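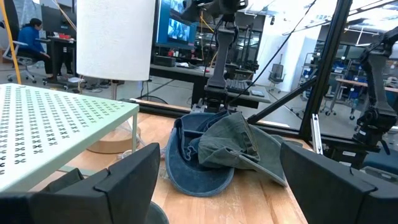 Sorting table, September: blue cap and gray-green cloth piece, mint shelf and paper lamp at left

Narnen Re-Wear, progress report, second period
For: Clullau Fund, small grants desk

Short one this time, the full tables come with the year-end report.

Where we are
Headwear is moving. 600 pieces sorted this period, mostly caps, soft hats, a few scarves that got in with them. Total since start of grant now 3,531 items across all clothing types. Target for headwear was lower so we're ahead there, behind on coats (see below).

How the sorting goes now
Everything gets tipped out on the table as is, crumpled, brims any which way. Then one pass for condition, one for fabric. Faded denim goes in grade B unless the brim is cracked. Faded is fine, people buy faded. Soft cloth hats with flattened brims stay in grade B too, most come back with steam. Anything we can't tell is a hat or just a peice of fabric goes to the query box and gets looked at the end of the shift.

Tabletop is scuffed and has whitish stains on it. Still flat, still usable, not asking for a new one. Would like a washable cover for pale items, quote from Calado is in the budget sheet, line 9.

Household goods
Lamps and small shelves are a side line, was not in the original plan. 43 pieces priced so far. Paper shades are slow to sell and tear in storage so we are going to cap how many we take. Perforated metal shelves go quick, any color.

Problems
- Coats. Not enough rail space, intake paused twice.
- Steamer out for repair, 9 days lost. Back now.
- Labels from Claltis came with the wrong size codes. Reprint agreed, no cost to the grant.

Spending
On budget except transport, slightly over. Will move the diffrence from printing if you're ok with that, please confirm by email.

Next period
Finish the grade B caps and get them out to the shop. Second rail for coats. Write up the sorting guide, one page, with photos of what B looks like next to C. Draft to you before the next payment request.

Receipts to follow seperately.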